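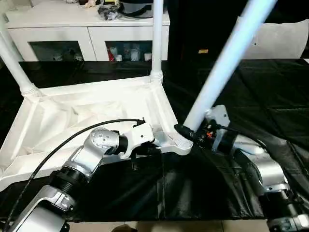 *White base with three poles, on black fabric.*

**Prenon music access project: report to Holtex, 7 Oct 2021**

**Output.** Ren's second single was released in September with its video. Audio description and captions were delivered for both the full video and the short edit. The lyric sheet was cleared by Fovance after 3 rounds of changes, two of them over a sampled chorus.

**Audience.** The captioned video had 2000 plays in its first week. Of these, 514 ran to the end. The described version had 213 plays, below target. The link sat under the tour dates on the artist page and has been moved up.

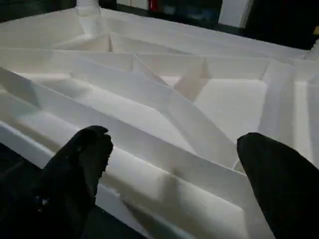 Comment moderation took more hours than planned. Most of the extra time went on arguments over the styling in the video, and the label's statement did not slow them. Hours were moved from the press line to cover this; the total is unchanged.

**Open items.** Sample credit wording for the streaming sites. Spanish captions, in draft. Fovance has not yet confirmed the rights for the live version, so that recording stays out of the next release.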